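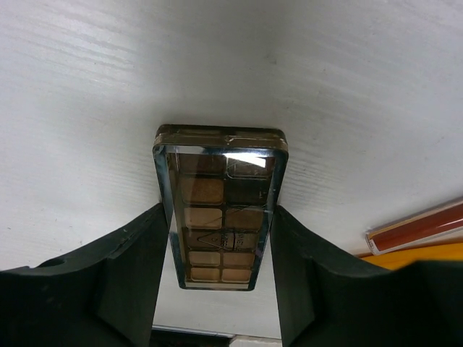

Skevach two-arm tabletop kit — review after 36 days

Rating: 2 out of 5

Bought this for the back room at Calado, where we pack and unpack sample boxes for people who test makeup. $3,000 for two arms, grippers, wrist cameras, power bricks and a year of the software. I run it with Wenceslao Zúñiga, who did the wiring and has way more patience than me. Writing this fast because the return window closes Wednesday and I want it up before I lose the nerve.

Short version. Arms good. Grippers good. Stop behavior bad, and I mean bad enough that I don't want anybody buying one for a room with people walking through it until it's fixed.

The good stuff first

Setup took an afternoon. Base joints bolt down solid, no wobble, no creep. The motors are quieter than the Gosex pair we had before. Gripper fingers are chunky but they do fine on flat things — palettes, compacts, boxes — and the grip force can be set low enough that a clear lid doesn't flex. I have not cracked a lid yet with the force setting under the middle. Leave it at the factory number and you will hear the plastic complain.

Thin stuff is harder. Pencils roll. Brow razors slide. Not a Skevach problem really, every arm in this price range does it.

Our job is simple: makeup items and small tools off the table, into a wicker tray with compartments. Palette goes in the tall one on the left, tubes and pencils in the wide ones. 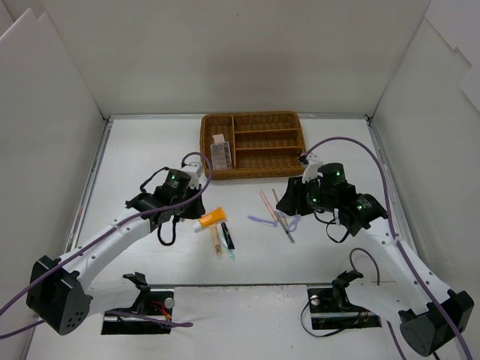 What went wrong

Second week. Left arm was partway down over the tray and the left wrist dropped off the bus. Just gone, no reading. You would expect everything to stop. The right arm stopped. The left arm kept the last speed it was told and pushed down for maybe a second before the shoulder hit its current limit. Bent a tray divider, pinched the heel of my hand against the rim. Bruise, nothing broken. I was reaching in to straighten a pencil, which I shouldnt have been, fine. But a lost joint should mean stop. Both arms, right now.

Wenceslao went through the logs that night. The watchdog timeout ships set at 200 milliseconds, OK for a hobby arm, but it only covers the link between the computer and the bases. Joint to joint, nothing. So a wrist can vanish and the base still thinks all is well and keeps going. The manual has one line on this, in the part on firmware updates, where I for one did not look.

Cause of the dropout was dull. The wrist connector has no latch. Cable gets tugged every time the forearm swings out, works loose, loses contact for an instant, comes back. On restart no error shows on the screen! The light goes green again and you'd never know. I would rather have an ugly red box I have to click away.

Got it to happen again 2 more times on purpose, with the table cleared and hands well back. Same result both times.

What we changed

We dropped the speed by half, put a strain relief on the cables at the wrist and the elbow, and Wenceslao wrote a small script that checks each joint and cuts power to both arms when one goes quiet. Also a real stop button, from Molura, wired into the power line. The one in the box is a software button with a nice mushroom cap on it. It asks the program to stop. If the program is hung it asks nobody. And one rule, on paper, taped to the door: no hands past the front rail while either arm has power, even for one pencil.
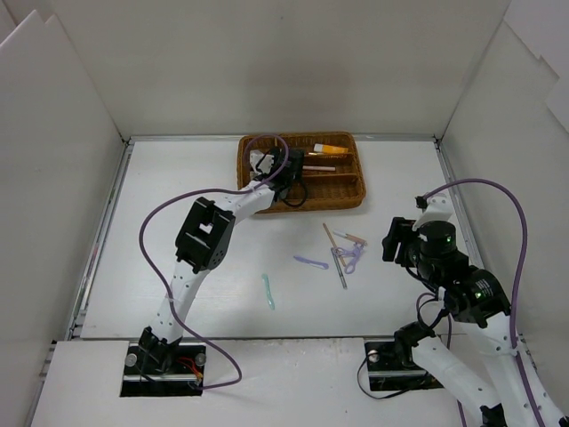 Skevach support answered in four days, polite, sent a latch clip for the wrist connector and told me the joint watchdog is "planned." No month given. The clip helps. It holds the plug but does nothing for the slack, so route your own cable with room to move. Check it with an arm stretched out over the tray and again with one folded back at the side, the way the right one is here, where the purple cable makes a big arch off the wrist bracket before it runs down the link. Folded is where you get the most loop, and a loop can catch on things. Ours snagged a pair of scissors once, dragged them a few inches and let go. I check the loops before every run now.

Smaller gripes

Cutouts for the bases leave the wiring open to the front. Drop a screw in there and you're fishing for it with power off.

Wrist cameras lose focus up close. Glare off clear packaging throws off the grasp. Matte table helps some, turning the lamp helped more.

Software update in August wiped our saved force settings and put them back to factory. Check them after every update. Every one.

Should you buy it

If it's going behind a fence and you can write your own joint check, the hardware is worth the money. If you want to open a box and put it on a table next to coworkers, no. Wait for the firmware. I'll bump this to a four if the watchdog ships and passes the same unplug test.

Keeping ours, for now. Stop button within reach of whoever is at the keyboard.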